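Search tickets Type and press enter

Ticket 214: Air con in the long room, complaint and counter-complaint
Site: Dudport
Raised by: Yasaman Nazari
Status: Open (again)

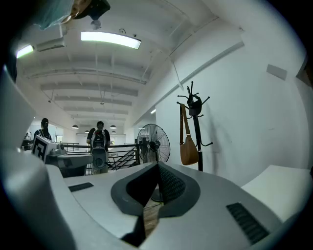
Long room, wall unit high up between the strip lights.

Yasaman Nazari, 09:10
Unit runs, makes all the right noises, cools the ceiling beautifully. Down at floor level we are getting none of it. Remote shows 2 bars of battery and no interest in anything I press.

Brendan Ní Mhurchú, 09:40
New batteries in the drawer under the kettle. Please try the swing button and tell me if the flap moves.

Yasaman Nazari, 10:05
Batteries changed. Flap moved once, thought about it, and went back to pointing at the beams.

Brendan Ní Mhurchú, 11:30
Switched off at the wall for 30 minutes, then back on. Filters out and rinsed. They had a fair crop on them. Flap now swings but sticks near the top.

Firouzeh Ghorbani, 13:15
Can it be turned down? I sit at the back under the small pendant lamps and I'm in a coat -- so the cold air does exist, it's just all been sent to me.

Brendan Ní Mhurchú, 13:20
Noted. Flap set by hand to halfway as a truce.

Jonatan Sundqvist, 15:45
Majali can fit a new flap motor in February. Their quote is around 500 with the call-out. Please leave the flap alone until then.

Yasaman Nazari, 16:02
Somebody has moved the flap.

Facilities helpdesk, Runley | Contact us | Copyright Runley | Back to top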